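Joana Calado @joanacalado
Okay, long thread, get a drink. Today is finally the day I sort out the pens, pencils and small odds and ends that have been wandering all over my worktable since the holidays.

I love this table. Butcher block, all those strips of honey and tan and pale beige, and I had honestly forgotten how pretty it is under my stuff. The little fake plant stays at the back, no discussion.

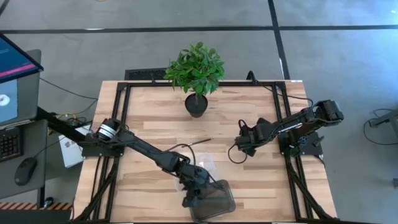

My rule is simple: if I write or draw with it, it goes in the see-through bin. If it's paper, it goes in the Patrício folder and I deal with it in February.

Rui Coelho asked why I don't just use drawers. Rui, I had drawers! I put things in drawers and then I bought them again. I owned 14 glue sticks.

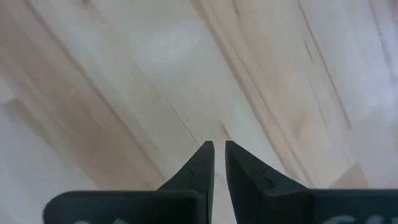 Wiping down bare wood is my favorite part, by the way. Slightly damp cloth, go with the grain, then a dry one right after. My aunt taught me that and I still hear her voice when I skip the dry one.

Pencils first, then pens. I test every pen on the back of an envelope, and if it skips twice it's gone - even the nice ones, even the ones from hotels.

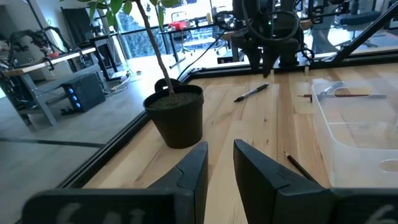
Sharp things go in with the points facing away from the handle. I learned this the way you'd expect.

Khrystyna-Mariia wants to know about labels. I'm not labeling a bin I can see into, but I fully support anyone who does, and I will come over and admire your labels.
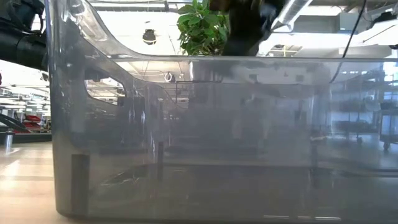 The one thing I'd say about smoky plastic is that it shows every smudge once the light hits it. Warm water, a drop of dish soap, a soft cloth. Please don't use the scratchy side of the sponge, I'm begging you.

Yarn is next, and there are 43 balls of it, so send snacks. Tell me where you all keep your scissors!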